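Gallery: Collecting examples on the computer bench
Radwan project, workshop in Miltbridge - last updated Oct 13, 2019

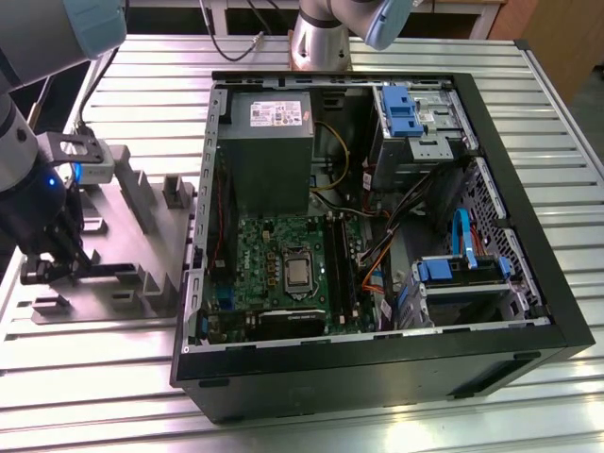

The Dell tower on its side with the panel off. Left, the arm with the gripper, next to the holder plate. The second arm stands behind the case.

On this page we show the bench where we gather our examples for the learning system. The goal of Radwan is that two arms learn to do small service work inside desktop computers, from many recordings of a person guiding them. We speak here only about the gathering. The training is done by our colleagues at Lendby and they have their own page.

One example means one short task, from the start position until the arms are back again. At the moment we have 3920 examples which passed the check, and one good session gives us roughly 50 more. The texts are by Virgil Enache, who guides the arms in most sessions. Seraina Reisinger checks the recordings and has corrected my facts, but not my English.

Some notes to the picture

The case. We have chosen a used office computer with intention. A new, empty case would be easier, but then the system learns only the easy situation. In this one the cables go across the middle, and the gripper must find its way beside them.

The processor. It sits in its socket with no cooler on top. The lever of the socket is thin, and it is the part which I find most difficult to reach well when I guide the arm.

The blue parts. The latch at the optical drive and the tabs on the drive caddy are good first targets, as the colour is easy to separate from the metal around. For the same reason Seraina does not want too many examples with them. We keep a limit of 300 for each blue part.

The memory slots. They are long and black and stand close together, with a pale latch at the ends. We record pressing the latches as a separate task, and inserting a module as another one. In the beginning we had both in one recording, and the labels became a mess.

The holders. The grey plate beside the tower was drawn by our partner Standine. The holders have different shapes, and the plate must come back to the same place before every session. If it is moved by a few millimetres, we write this in the session sheet.

The table. The metal profiles reflect the lamps quite strongly, you can see it in the foreground. We discussed to cover them with a mat, and decided to leave them. Other workshops will also have shiny tables.

What we do not keep

From the October sessions we have removed 190 examples. Most of them had a wrong label or a start position which did not fit to the sheet. A failed grasp is no reason to remove an example - we mark it as failed and it stays in the collection.

If you work on a similar collection and would like to compare session sheets, please write to Seraina at the Miltbridge workshop. We can send our empty sheet and the list of task names. The next pictures will be added when the second case is prepared.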